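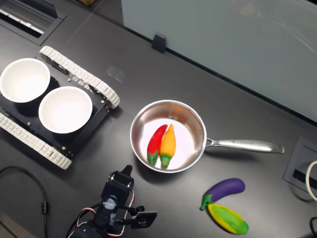 PORKTON, 1/21/24

I love a heritage week, and ours is a beauty. Last year 3,878 people came through the old hall to hear Turkish songs, taste somebody's grandmother's pastries and argue about football - a wonderful racket!

So let's make it bigger. Families from Ağca have lived in Porkton and neighbouring Illow for generations, and they built half the shops on Godby Street. Their stories deserve more than seven days and a banner. Saadet Saraç has recorded 20 of the older residents in their own words, and I sat up past midnight listening to every one of them (the one about the flooded bakery had me in tears).

Put those recordings in the library. Play them in classrooms. Teach the kids the dances in March and August too, when the bunting's back in its box. The colour and the flavour of this town came from people who travelled a very long way, and I'd happily celebrate them all year round.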